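CPU pose from wrist camera is good at the fixture, off at the socket

Nevzat Özkan

I'm working on a cell that takes a desktop processor from a gray plastic fixture and places it in the socket on a motherboard. The robot has a two-finger gripper with a camera on the wrist. Pose estimation runs in Lalia, the motion sequence is in Kono, and the arm talks to the PC through the Wutport driver.

At the fixture the estimated pose of the processor in the fingers looks right. I overlay the model outline on the image and it sits on the edge of the substrate. When the arm moves to the computer case and I run the same estimate again, the outline is shifted 2 mm along one side of the chip. Kono then plans the final descent from the wrong pose and the force limit stops it. I checked the grip by bringing the part back to the fixture, and the estimate there agrees with the first one, so I don't believe the part is slipping.

Settings so far:

Camera at 15 fps, auto exposure on
Hand-eye calibration from 17 poses, all taken over the fixture
Descent in Kono is a straight line with a force stop
Lalia set to "edges + face", default weights

I have tried recalibrating twice with the same poses and got nearly the same result both times. I also lowered the approach speed, which made no difference. Is this calibration or is it the estimator?

First view is over the motherboard, the other two are at the fixture.

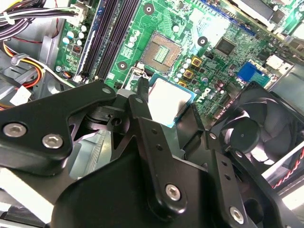
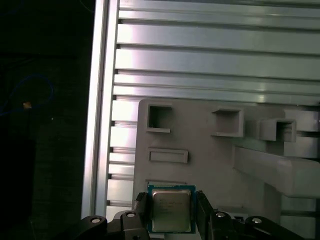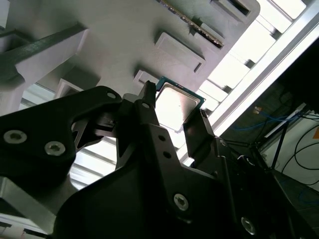 Should the in-hand pose be estimated again at the socket, or is the one from the fixture enough?

Estimate it once after the grasp, with the arm stopped, and store it relative to the gripper. At the socket, use the camera to locate the socket only. If the part can move during transfer, run a second estimate as a check and stop the sequence when the two disagree by more than your tolerance.

r_hallman

You may have two problems mixed together, so separate them first.

The part in the fingers does not move relative to the camera if the grip is solid. That means the hand-eye calibration has almost nothing to do with whether the outline lands on the processor in the image. What matters for that is the lens calibration and the fit itself. If the outline is shifted on the chip when you are over the board, the fit is going wrong.

My guess is the exposure and the face term. The heat spreader is metal and its look changes a lot with the light. The motherboard also puts a lot of strong straight edges into the view, and an edge-based fit will take hold of whichever one is closest. A plain panel behind the part is much easier.

What I would do, in this order:

Lock exposure and gain. Use one value for the fixture and another for the case if you have to, but do not leave it on auto.

Mask the image down to the area between the fingers. You know where they are from the gripper opening, so you can compute the mask instead of drawing it by hand.

Set the face weight to zero and fit on the substrate outline only.

Log the residual for each side of the outline. A single residual for the whole fit can look fine with one side badly off.

Hand-eye does matter for the next step, when you turn the socket position in the camera into a target for the arm. Your 17 poses are all over the fixture, and I would not trust them at the case. Take a new set with more wrist rotation and include some over the board. Put the target at the height where you will be looking at the socket.

Also check that the arm pose and the image come from the same moment. Wutport stamps the joint state when the message arrives at the PC, unless you turn on controller time. If you only capture with the arm stopped this will not bite you, but it will as soon as you try to do it while moving.

Nevzat Özkan

Thanks. I locked the exposure and added the mask, and the shift on the chip is gone with the face weight at zero. I have not redone the hand-eye yet. The descent still stops early on some attempts.

okonek

use a spiral search. vision alone is not going to get you there

pdelaney44

I agree with the search but be careful with it on this part. If the socket has contact pins in it, as many desktop boards do, dragging the processor sideways over them can bend them. Do the search above the contacts against the socket frame, keep the sideways force very low, and back off before each new try. We limit ours to 4 tries and then the sequence goes to an error state and waits for a person.

In Kono, put the descent and the retry in separate nodes. If they share one node, the force stop from the descent also ends the retry and it looks like the search never ran. Zero the force sensor right before the descent, with the gripper in its final orientation. If you zero it at the fixture with the wrist turned another way, the weight of the gripper shows up as a contact force. That would explain stops that come too early even with a good pose.

For testing I would use a dead board and a dead processor until the logs look clean.

Related
Kono: force stop triggers before contact
Hand-eye calibration result changes with wrist angle
Lalia edge fit jumps to background lines
Wutport driver: arrival time or controller time?
Masking gripper fingers out of the wrist image
Kneževič method for picking calibration poses

Last updated 01/12/2019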